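### The workshop corner: old computers, open cases

Happy January, everyone! I've had my sleeves rolled up since the holidays and my thumbnails are a disgrace, so this month's item is all about desktop computers. The big old tower kind, the ones that sit under a desk for a decade getting kicked.

We now have 378 of them on the books from the Goloseck offices (they moved to laptops in one go and wanted the lot gone). Every one has to be opened, checked and sorted into keep, strip or scrap. I did think about asking for a new back instead of a new screwdriver set.

If you've never had the side off one, it's much less frightening than you'd expect. Unplug it, hold the power button in for a few seconds, and touch some bare metal on the case before you go poking about. Then just look for a bit! I still like that part best. Somebody years ago had to work out where every bracket went and how to get the cables round the corner to the drives, and some of them did a lovely job and some of them clearly wanted to go home.

My favourites are the cases with coloured plastic latches. Bright blue, green, whatever they had, it usually means "press me" and it saves hunting for a screw. Do be gentle, though. Old plastic gets brittle and I've snapped three already, all of them on a Bano case, and I was in a mood about it for the rest of the afternoon. Push it the way it wants to go, and if it doesn't want to go, check for a screw hiding on the other side.

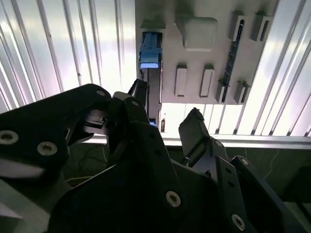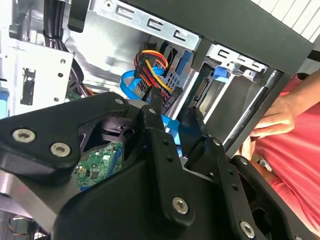 *The holder on the wall panel with the light blue piece in it (first picture), and an open desktop case with its wiring and blue latch (second).*

The wiring is the other thing people ask me about. My rule is to leave every cable where it is until I've drawn a little map on the back of an envelope. I don't care how good your memory is, by the fourth machine they all blur together and you'll be sat there with a plug in each hand. Pull on the plug and never on the wires, and wiggle it slightly if it's stiff.

I've also become very keen on things having a place on the wall. I used to have one big biscuit tin for everything and spent half my life stirring it with a finger looking for one small part. A panel with proper holders is so much better, and you can see at a glance what you haven't put back (usually, in my case, the thing I'm sitting on).

On the money side, the Xaba fund has given us 700 pounds for spare drives and memory, which should go a good long way if I shop carefully. We're aiming to have the first batch ready in February, and those are going to the Imari reading rooms, where the present machines take so long to start that you can make a pot of tea and drink it.

Oh, and screws! Please stop throwing them out. I've got a jar of 2,000 or so I tell people, but it's never the right ones, and the short ones for drives are always the first to go. If you've got a few rattling in a drawer at home, drop them in the tray by the door and I'll be very grateful.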